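April miles, and a new plan for the hills

The month got away from me a little. Work was busy and I missed more morning runs than I wanted to, so most of my miles happened after dinner. I'm not a good evening runner. My legs feel fine but my stomach doesn't, and I spent the first couple of weeks figuring out how early I had to eat. The answer for me is 4:30, which nobody else in my house is interested in.

I did two long runs that went well. The first was the river path out to the Aguiar lot and back, flat the whole way, with a headwind going out. I carried one bottle and should have carried two. The second was the loop through Stustau, which has the long climb on the back side. I walked part of it. I used to feel bad about walking during a long run, but I've stopped worrying about it. My time was close to what it was last year when I ran every step.

Tiago Cardoso came along for the second one. He is training for a fall marathon and I'm training for a half, so our schedules only line up every so often. He talks on the uphills, which tells you what kind of shape he's in. He has been doing hill repeats since the winter and thinks I should be doing them too. I put it off for a while and then asked him to write down what he does.

His plan is simple. Warm up for two miles, find a hill that takes a minute or so to climb, run up it at a steady hard effort, walk back down, and do it again until your form starts to go. Then cool down. He doesn't look at pace at all on hill days. I tried it on the street behind the school and quit earlier than I'd planned because I was bent over at the waist by the end. The next day my calves were sore and everything else was okay.

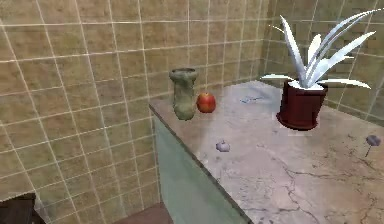
Tile and marble, where the counter meets the corner.

On the food side, I changed two things. I switched my gels to Jellance because the ones I'd been using were too thick to get down without a lot of water. These are thinner and not as sweet. I've had the lemon and the plain, and I like the plain better. I also started eating a real breakfast before long runs, oatmeal and half a banana, instead of just coffee. I was worried it would sit in my stomach, but as long as I give it a good hour and a half I don't notice it.

Shoes are the other news. My old pair passed 500 miles, so they're now for yard work. I replaced them with the same model one version newer. The heel feels a bit firmer and the laces are too long. I double-knot them and tuck the ends in. I wore them for three short runs before taking them out for anything long and didn't get any blisters.

I signed up for the Cundora Half again. My bib number is already posted and it's 1748, so I guess a lot of people got in ahead of me. The course is changing this year. They took out the section by the rail yard and added an out-and-back along the lake. I liked the rail yard because it was shaded, but it did get crowded there. The lake part will be in full sun by the time I get to it. I'll wear a hat and plan on taking water at every stop.

Hryhorii Hutsuliak is organizing the group run for people who want to see the new section before race day. We meet at the boat ramp at 6:45 in the morning and there will be two groups, one easy and one a little faster. I'll be in the easy one. Bring your own water, as the fountain by the ramp hasn't been turned on yet. Parking is free until 9.

For the next few weeks I want to keep one hill day, one long run, and fill in the rest with easy miles. I'm also going to try to get back to mornings. I set my clothes out last night and still hit snooze, but I did get out the door by 6:20 and got four miles in before my first call. It was cool enough for long sleeves when I started and I had them pushed up by the second mile.

If anyone has run the lake road recently, let me know what the shoulder is like on the north end. It was pretty torn up last fall.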